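Workshop Tips: Trying Out Grippers on the Soft, Tangly Stuff

Anyone can make a gripper look good with a wooden block. You close it, the block comes up, everybody claps. If you want to find out how a pair of fingers will behave on a real bench, give it the things we all hate picking up ourselves, and by that I mean wire, rags and old shirts. I have been comparing fingers on two arms here at the Lorkham shop since March, and what follows are the habits that stuck, in no special order.

Save your wire scraps. Thin single-conductor wire in several colors is the best test material I know, and it costs you nothing if you do any wiring at all. Mix the colors. When the fingers come up with a strand you want to be able to follow it with your eye back into the heap, and if everything is black you'll be squinting all afternoon. Cut the pieces to different lengths too, because a pile of equal lengths comes apart much too politely!

Don't fluff the pile between tries unless you fluff it for every try. I was guilty of this for weeks. I'd reach in, loosen things up a little (just being tidy, you know how it is) and then wonder why the second set of fingers did so much better than the first. Now I drop the whole heap from a shoebox held at elbow height, and whatever lands is what the arm gets.

Give each gripper seven tries before you form an opinion, and write down what happened each time, even if it's only "got two, dropped one." Memory is very kind to the gripper you paid more for.

Put your bins out before you start and then leave them where they are. Different colors help, both for you and for anything that has to find them through a camera. I like them close to the heap so the arm doesn't have to drag a long tail of wire across the table, though you do then have to watch for strands sneaking up against the rims. 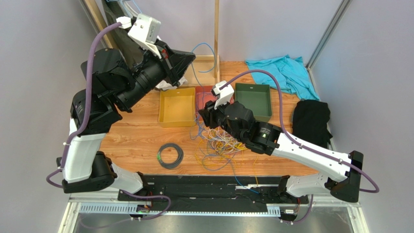
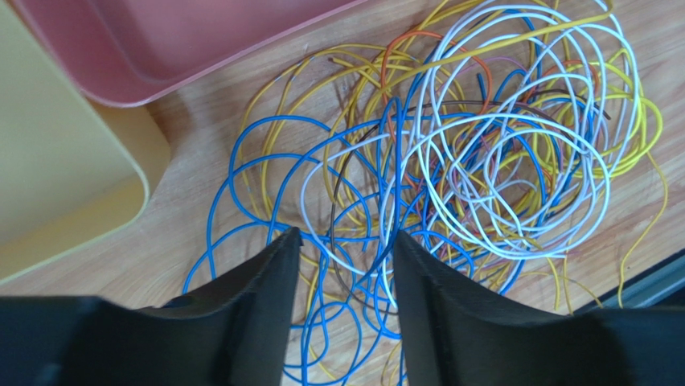 Wire heap on the table, first with both arms in view and then close up between the black fingers.

If you have a wrist camera, look at its picture before you blame the fingers. Check that both fingertips show, and that you can still see the gap between them when they're open. A fingertip you can't see is one you'll be guessing about. Then look at the side view as well, because the close view is wonderful for which strand you're going after and pretty hopeless for how high you are above the table. I keep the two windows side by side on the monitor and glance back and forth like somebody at a tennis match.

Go easy on closing force. My Flidimport controller takes a number from 0 to 4000, and I started way up at the top, thinking wire was tough. Well, the insulation isn't. I came down in steps until a strand just slid when I tugged it by hand, then went back up a touch. For my fingers that ended up at 459, and I wrote it on a piece of masking tape and stuck it to the box. Yours will be different, but do write it on the tape.

Come in across the strand. If the fingers close along the length of a wire they tend to pinch air, or they push the wire flat and ride over it. A quarter turn of the wrist fixes more misses than any new set of fingers will. With cloth I do it the other way around and hunt for a fold or a peak, so a crumpled rag is easier than a flat one. Start with crumpled.

Mind the arm's own cable. Leave a generous loop at every joint that bends, and run each arm slowly through its whole reach by hand before you let it go at speed. With two arms, do this with both of them out over the table, as a cable that behaves nicely alone can still find its way over to the neighbor.

Wipe the fingertips. Dust and skin oil change the grip more than I'd have believed, and I once put in a whole evening comparing the Olmedo fingers against my old ones before noticing that the old ones had a smear of flux on them. A damp cloth, then a dry one, and do both sets.

Change one thing at a time. Fingers today, camera angle tomorrow. I know it's slow.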